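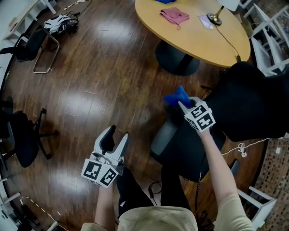

6/24/26

Quick one, I have 20 minutes before I need to leave.

So the laundry has been living on chairs again. I know how it happens. Basket comes up, basket gets tipped out because someone needs the basket, and then everything is just draped. By the end of the week you can't sit down without moving a shirt first. Office chair is the worst for it. Big backrest, basically begging for a sweater.

New rule as of this month: nothing made of fabric stays on a chair overnight. That's the whole rule. I tried a bigger system back in November, with labels and a rota and a hamper I ordered from Wekero that took 4 weeks to show up, and it lasted almost no time at all. Too many steps. This one has a single step and I can do it while the coffee drips.

What I do now:

- walk the room once, pick up anything soft
- fold what can be folded on the round table
- everything else into the wash, no sniff test, no thinking

The round table is the best thing in the room for this. Right height, light wood so you can see if there's a crumb before you put something clean down, and it's got the lamp on it for evenings. The pink cloth gets folded there, then I do the blue stuff. Small things last becuase they take forever and I get bored.

One problem - the table collects too. Phone goes down, then a little blue something, then mail, and pretty soon I'm folding towels on a space the size of a dinner plate. Haven't solved that. A tray maybe? Julidix had a nice one for 78 dollars which, no. For a tray.

Next up is the floor. Wood floor, looks great for one afternoon after you sweep, and then there's the cables. Cables by the desk side, the lamp cord hanging off the edge of the table, the striped one that I keep stepping over. And a bag, always a bag down by the chair. I want to get the cords up along the wall with clips before I mop again, otherwise I'm lifting every one of them with my foot and mopping under it like an idiot. Did that last time. Sock got soaked.

I've got 2 packs of the Tutach clips in a drawer someplace. Someone in the comments said they peel paint so I'll test one behind the white shelves first, low down. If anyone has used the Mahrous kind with the little hinge, tell me, they look sturdier but I can't tell if a thick cord fits.

Also thinking of pushing the swivel chair over to the other side. The wheels catch on the cords every single time and I end up yanking the whole lot out with it.

Ok out of time. Chairs are the plan for tonight, then the cords, mopping when I get too it. Will post the clip results whenever the test one has been up long enough to trust.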